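Weekend Host and Room Assistant wanted, Wurneck Community Games Library

Wurneck Community Games Library is looking for a friendly and patient person to join us for the weekend sessions. We lend board games, card games and puzzles to families in the neighbourhood, and on Saturday and Sunday we open the rooms so that people can come and play together. The position is part-time and paid, 2 days per week, with the possibility of extra hours in the school holidays.

Our library was started by the Kushwaha family in their garage. Now we have 1,010 titles on the shelves and 989 members, from small children with their grandparents to the very serious players who stay until we turn off the lights. You do not need to know all the games. It is more important that you like to read the rules and can explain them slowly to another person, without making this person feel stupid.

What you will do

You will welcome the members, check the games in and out, and help new groups to find something which suits their age and number. After a game comes back you look inside the box, and if some piece is missing you write it in the orange book. Before each session you prepare the tables according to the bookings, and at the end you put the room back in order with one other colleague.
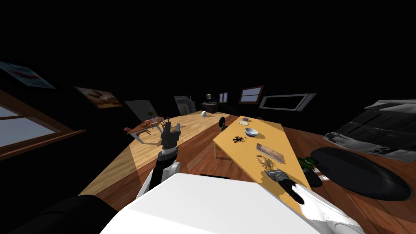
A long table and a smaller one, on the wood-plank floor.

On the first Sunday of the month we also organise the Dadis Afternoon, when grandmothers teach the games of their childhood. It is our most popular programme and it can become quite loud – please take this into account if you prefer a calm workplace. You would make the tea, keep the list of names and help the younger visitors to wait for their turn.

Another part of the work is our themed table for children. Each month we choose one topic, for example the seashore or the farm, and we put out small figures and matching games on it.

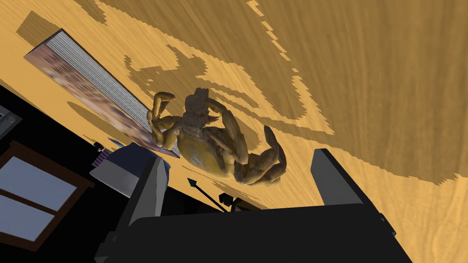 We would be glad if the new host brings own ideas for the coming themes, because we have already used our favourite ones twice. There is a small budget for materials, and you may spend it at Drirkeo, the craft shop where we have an account.

What we are looking for

You should be at least 18 years old and hold a valid Working with Children Check, or be willing to apply for it. You should speak English well enough to explain a game; Hindi, Nepali or another language of our members is a big plus. You should be able to lift a full box of games and stand for a good part of the day. Previous experience in a library, shop or childcare is welcome but not required. 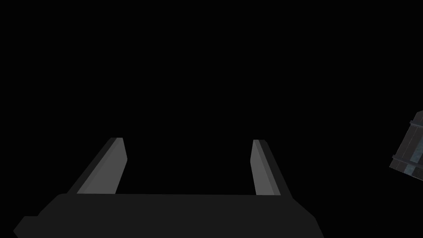
A view from the weekend rooms.

What we offer

The pay is $130 per day, plus super. Lunch is provided on both days, and you can borrow any game for free, also the new arrivals. First day of work is to be agreed together. The contract runs until the end of May and we hope very much to extend it.

How to apply

Please send your resume and a short letter to Satish Uniyal, or leave them at our front desk during opening hours. In the letter, tell us which game you would teach to a family who has never played together, and why. One page is enough. Applications close on 7 November 2024. We will invite some candidates to spend an hour with us at a Saturday session – please wear comfortable shoes.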